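My preflight checklist for counting animals from the air, with comments

I get asked for this list a lot, mostly by people who bought a drone to film their cousin's wedding and then got talked into counting somebody's elk. So I finally typed it up. It's the same list I keep folded in the lid of my Mastunano case, plus all the stuff I mutter to myself while I'm going through it. Copy it, change it, cross out the parts that don't fit your machine.

I fly a Mastunano quad for most of the work and keep an older Hullach as a spare. If you fly something else the buttons will be in different places, but the list should still hold up.

BEFORE YOU LEAVE HOME

1. Permission in writing. OK / NOT OK
From the landowner, and from the wildlife office if the animals are theirs to worry about. A text message is better than nothing, but I like paper. I had a whole morning at Becerra go down the drain over a handshake deal that one side remembered differently.

2. Airspace checked the night before and again that morning. OK / NOT OK
Temporary closures pop up, especially in fire season. Check it twice, it takes a minute!

3. Batteries charged, and looked at. OK / NOT OK
Lay each one on a flat table and see if it rocks. A good pack sits still. If it rocks it's puffing up, and it goes in the metal bucket in my garage and never flies again. I number mine with paint pen and write down how many times each has been charged. I retired pack 4 last November and I still miss it (it was my best one in the cold).

4. Memory cards empty and formatted in the drone. OK / NOT OK
In the drone, please. I formatted mine on the laptop for years and then lost half a valley's worth of pictures to a card error. Maybe a coincidence. I don't care, I do it in the drone now.

5. Maps saved for offline use. OK / NOT OK
There is no signal where the animals are.

6. Software updates done at least a day ahead. OK / NOT OK
Never, ever update in the parking lot. I'll say no more.

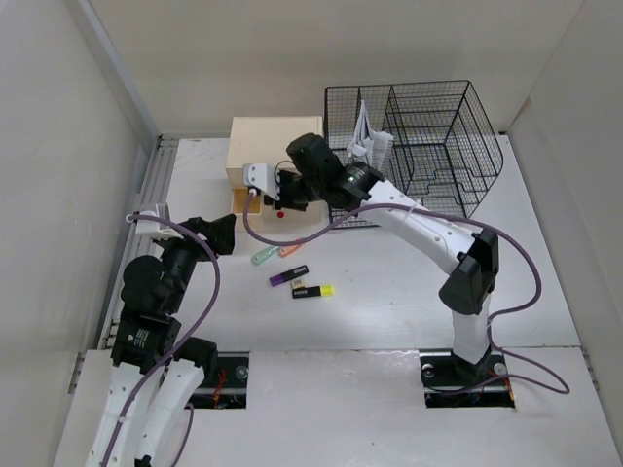
Category: Airframe and Props

7. Props off, inspected, back on. OK / NOT OK
Run a fingernail down both edges of each blade. You'll feel a nick before you see it. I swap the full set if one blade is bad, and yes, I know that's wasteful. The old ones go in a bag marked PRACTICE.

8. Arms locked. OK / NOT OK
Pull on each one after it clicks. The Hullach has a latch that will click and not catch, and I found that out at knee height, luckily. The Mastunano has never done it to me but it gets the same tug.

9. Motors spin free by hand. OK / NOT OK
You're feeling for grit. Dusty launch spots are murder on bearings, so I bring a landing pad and weigh it down with rocks. If one motor feels different from the rest, it's a no-go until I've cleaned it and checked again.

10. Gimbal cover off. OK / NOT OK
Laugh all you want. Go ahead and put it on your list.

11. Lens clean. OK / NOT OK
Use the cloth that lives in the case, and leave your shirt out of it. One smudge in the middle of the picture can hide a calf.

12. Thermal camera warmed up, if you're using one. OK / NOT OK
I turn mine on before I unpack the rest. The first few minutes of picture are mush and I'd rather burn that time on the ground.

ON SITE

13. Wind checked at launch and up on the ridge. OK / NOT OK
It can be dead calm at the truck and howling just above the trees. I go straight up, hover, and watch how hard the thing is leaning. If it looks like it's walking into a storm, I bring it home and have a sandwich.

14. Home point set, return height set. OK / NOT OK
My return height is 300 feet over flat ground, and I change it when there are hills around. Please don't copy my number without looking at your own trees. The default on a new machine is often way too low for hill country, so check what yours came with.

15. Where are the animals right now? OK / NOT OK
Glass the area with binoculars before you put anything in the air. Launch well away from them, downwind if you can, with no animals between you and the count area. I park farther off than I think I need to and walk in.

16. Birds. OK / NOT OK
Look up. Hawks and eagles do not like company. If one starts circling I land and wait, and if it's still there after the wait I pick another launch spot. During nesting season I stay off the cliffs at Honberg altogether.

17. Spotter briefed. OK / NOT OK
My spotter watches the drone and the sky and does nothing else. No counting! I made that mistake, and we both ended up staring at a screen full of antelope while the drone flew itself off behind a hill.

DURING THE FLIGHT

18. Animals calm. OK / NOT OK
This is the big one for me. Heads down and grazing is good. Heads up and looking is a warning, so I stop where I am and let them settle. If they bunch up or start moving, I back away and climb, and that pass is over. A herd on the run is bad for them, and it's useless for the count too, with animals doubling back through rows you already flew.

19. Flight lines straight and overlapping. OK / NOT OK
Let the software fly the lines. I used to do it by hand to feel like a real pilot and my rows looked like spaghetti.

20. Battery at 31 percent, heading home. OK / NOT OK
People tease me about that number. I used to say thirty, and I'd always let it slide a little past, so I added one and now I stick to it. Who knows why it works. In real cold I turn back sooner.

AFTER LANDING

21. Power off the drone first, then the controller. OK / NOT OK

22. Props checked again. OK / NOT OK
Same fingernail, same edges. Grass will chew up a blade on landing.

23. Pictures copied to 2 places before the card gets wiped. OK / NOT OK
Laptop and a little drive that rides in my jacket. If the truck gets broken into I still have the count.

24. Notes written before driving off. OK / NOT OK
Time, weather, where I stood, what the animals did, anything weird. I always think I'll remember and by the time I hit pavement it's gone. The wildlife folks care about these notes a lot more than I expected, mostly the part about how the herd reacted.

25. Batteries cooled before they go back in the case. OK / NOT OK
They can come down pretty toasty. I set them on the tailgate in the shade — and then I count them, after leaving one on a tailgate at Becerra and hearing it bounce down the road behind me.

WHAT COUNTS AS A FAIL

Any NOT OK on 1, 2, 3, 7, 8, 14 or 18 and I don't fly, or I stop flying. The others I'll fix on the spot and start that section over. It feels silly to start over for a dirty lens, but skipping back and forth is how I ended up taking off with the gimbal cover on (see number 10).

If you count cattle, or anything else that's used to trucks and people, you can probably relax a bit on 15. I wouldn't relax on 18. I've watched a very bored-looking cow decide all at once that she'd had enough of me, and the rest of them went right along with her.

I've got a version of this for winter work with a couple of extra lines on cold batteries and gloves. It's in worse shape than this one, but I'll post it once I can read my own handwriting.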